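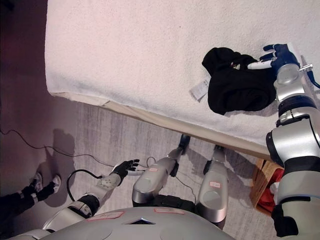 Pour Violeta Ojeda, un vêtement noir est toujours le plus long à contrôler : les peluches se voient, les coutures ne se voient pas, et il faut le retourner deux fois avant de le plier. Elle conseille aux nouveaux de commencer leur journée par là, tant que les yeux sont reposés.

Rechercher une offre Mot-clé, métier, ville OK

Agent ou agente de tri et de pliage textile (H/F)
Atelier Fuentealba, vêtements de seconde main
3 postes à pourvoir, CDD de six mois, 30 heures par semaine

L'atelier Fuentealba reçoit des vêtements d'occasion, les contrôle, les remet en état et les prépare pour la vente. Les pièces arrivent en sacs des points de collecte et repartent pliées, étiquetées et rangées par taille vers deux boutiques et vers le site de vente en ligne. Nous recrutons pour renforcer l'équipe de pliage et de contrôle.

Le travail

Vous travaillez à une table, sur un dessus en tissu clair. Chaque vêtement est sorti du bac, déplié entièrement et examiné des deux côtés. Vous vérifiez le col, les poignets, les ourlets, les fermetures, les boutons et l'intérieur des poches. Vous relevez la taille et la composition sur l'étiquette d'origine. Quand l'étiquette est illisible ou coupée, la pièce est mesurée à plat et la taille est notée sur la fiche.

Les vêtements sont ensuite répartis en quatre bacs : vente, couture, lavage, recyclage. En cas d'hésitation entre vente et couture, la pièce va en couture. Les taches sont signalées par une épingle à tête de couleur, jamais au stylo ni à la craie.

Le pliage se fait selon nos gabarits :
- tee-shirts et hauts légers : pliage en trois dans la largeur, puis en deux, encolure visible ;
- pulls et sweats : manches rabattues dans le dos, pliage en deux, sans marquer le pli du milieu ;
- pantalons : jambes l'une sur l'autre, entrejambe rentré, pliage en trois ;
- pièces sombres : brossage avant pliage, puis passage du rouleau adhésif sur la face visible.

Les chemises, les robes longues et les manteaux vont sur cintre. Ils sont traités par un autre poste et ne font pas partie de cette offre, sauf remplacement.

Vous nettoyez votre table en fin de service et vous changez le dessus en tissu dès qu'il est marqué. Les dessus propres sont dans l'armoire à gauche de la buanderie, les sales vont dans le sac bleu et pas avec les vêtements à laver.

Rythme et organisation

Il n'y a pas de prime au nombre de pièces. Une personne formée avance à sa vitesse, et une pièce mal contrôlée qui revient de la boutique coûte plus de temps qu'une pièce contrôlée lentement. Les postes tournent toutes les deux heures entre le tri, le pliage, l'étiquetage et la mise en caisse.

Horaires : 8 h 30 à 15 h, cinq jours par semaine, avec une pause de trente minutes pour le repas. Les samedis et dimanches ne sont pas travaillés. La réserve fait 555 m² sur un seul niveau, sans escalier. Les caisses pleines se déplacent au chariot. Les tables sont réglables en hauteur et il est possible de travailler assis une partie de la journée.

Les caisses destinées au site partent par Tetham chaque après-midi. Celui ou celle qui est à la mise en caisse colle le bordereau, vérifie que le numéro correspond à la fiche et pose la caisse sur le rayonnage du quai.

Profil

Aucun diplôme n'est demandé. Une expérience en pressing, en blanchisserie, en boutique ou en atelier de couture est utile, mais nous formons toutes les personnes recrutées pendant les deux premières semaines. Il faut pouvoir :
- lire une étiquette de composition et remplir une fiche courte en français ;
- distinguer le noir du bleu marine à la lumière du jour ;
- supporter la poussière textile (masques fournis, à signaler avant l'embauche en cas d'asthme) ;
- rester debout une partie du service.

Savoir recoudre un bouton ou reprendre un ourlet est un plus. Les personnes intéressées par la couture pourront passer une demi-journée par semaine à la table de retouche après leur période d'essai.

Rémunération et conditions

Salaire brut mensuel : 1 344 euros pour une semaine de 30 heures, hors complément. Si ce montant est inférieur au minimum légal applicable à la date de signature, c'est le minimum légal qui est versé. Remboursement de la moitié de l'abonnement de transport. Remise de 30 % sur les vêtements de la boutique. Vestiaire fermé, coin repas avec réfrigérateur et micro-ondes.

Le contrat peut être renouvelé une fois. La prise de poste se fait dès que possible, et le renouvellement est examiné en avril.

Candidature

Envoyez un CV ou une simple lettre avec vos coordonnées, vos disponibilités et, si vous en avez, vos expériences avec le textile. Les candidatures peuvent aussi être déposées à l'accueil de l'atelier, sous enveloppe portant la mention « pliage ». Date limite de réception : 22/10/2026.

Les personnes retenues sont invitées à un essai d'une heure sur table. On vous remettra un bac de vêtements mélangés à contrôler, à répartir et à plier. Le gabarit est affiché devant vous et vous pouvez poser des questions. Venez avec des chaussures fermées et sans bijoux qui accrochent. Les ongles longs sont à éviter pour les mailles fines.

Une réponse est envoyée à tout le monde, y compris en cas de refus. Les candidatures non retenues sont gardées six mois pour les remplacements, sauf demande contraire de votre part.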